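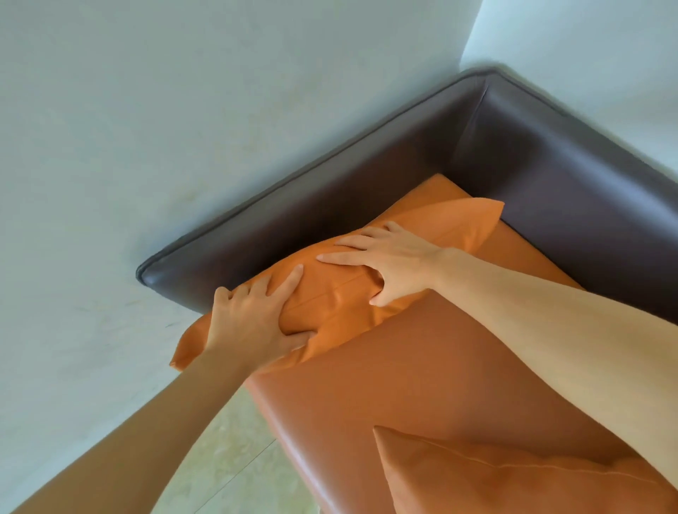
有读者来信问，Fellholm的上门清洁改了收费办法以后，原先已经约好的单子要不要补差价。公司答复说不用，凡是在公告发出之前下的单，一律按旧价结算。

首页 > 本地资讯 > 家政服务 > 清洁

打印本页 | 用电子邮件发送

Fellholm调整上门清洁收费，Plisau新设服务点

2019年1月28日

家政清洁公司Fellholm宣布，上门清洁业务改为按项目报价，不再按小时计费。新办法适用于厨房深度清洁、地毯清洗、窗户清洁和退租清洁四类服务，日常保洁仍按小时收取，价格不变。

按照新的价目表，单间地毯清洗收费90元，厨房深度清洁收费231元。退租清洁以两居室为基准，收费600元，包括厨房、卫生间和室内窗户，不包括阳台和储藏间。房屋面积较大或者污渍较重的，工作人员到场查看后另行报价，客户同意后才开工。客户不接受报价的，可以当场取消，不收上门费。

公司表示，过去按小时收费时，客户在下单前很难知道最后要付多少钱，投诉也多半集中在这一点上。有的单子因为中途加时，结算金额和预约时的估价相差较大。改为按项目报价以后，费用在预约时就写进确认单，超时部分由公司承担。

与此同时，Fellholm在Plisau设立的服务点已经开始接单。该服务点有10名清洁员，负责Plisau城区及河东一带。此前当地客户的预约由总店统一安排，清洁员要从外地赶来，上午的时段经常排不上。新服务点开设后，上午和傍晚都可以预约，周边村镇暂时仍由总店派人。

清洁用品方面，各服务点统一改用Lorus系列清洁剂，厨房和卫生间使用不同的型号。对气味敏感的客户可以在预约时注明，也可以自备清洁剂，价格不作调整。清洗地毯用的机器由清洁员自带，客户需要提供电源和用水，并提前把易碎物品和小件家具移开。

另一家在当地经营的清洁公司Ha目前没有调整收费的打算。该公司称，按小时计费对面积小的住户比较合算，老客户也已经习惯，今年仍会沿用现有做法，只对烤箱和抽油烟机清洗单独标价。

Fellholm的新价目表已在各服务点张贴，也可以来电索取。预约需至少提前一天，取消预约须在前一天下午五点以前通知，逾期取消的，收取该项目费用的一半。持有旧版预付卡的客户可以继续使用，卡内剩余小时数按原价折算成金额，有效期到今年八月底。到期没有用完的余额，可以凭卡到服务点办理退款，办理时需出示购卡收据。收据遗失的，可以提供购卡时登记的电话号码，由服务点核对记录后办理。

打印本页 | 用电子邮件发送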